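The Galtby Ledger

The Galtby Ledger is a detective novel by Desmond Montoya, the second of his books with the private investigator Darnell Haddad. It has 54 short chapters and is told by Haddad himself, in the past tense.

Plot

Haddad is hired by Sunita Van Dusen to find her brother, a bookkeeper at the Wojcik shipping office in the harbour town of Galtby. The brother has left behind a grey coat, a paid hotel bill and a ledger in which page 90 is missing. Haddad learns that the same sum, 515 dollars, was paid every September to a person named only as Esari. The middle part of the novel moves slowly and is mostly made of interviews. In the last five chapters it is shown that Esari is not a person but a boat, and that the brother was living on it.

Style and reception

Montoya favours plain dialogue and gives few descriptions of weather or clothes, which is unusual for the genre.
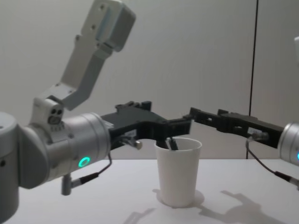

Reading time: 5 minutes

The critic Syafiqah Saragih praised the honest behaviour of the narrator, who hides no clue from the reader. Kenji Lindgren found the colour of the harbour chapters convincing, but he considered the solution too dependent on one telephone call in chapter 5.

See also: Grendex (novel), the third Haddad book

Last edited 10/24/20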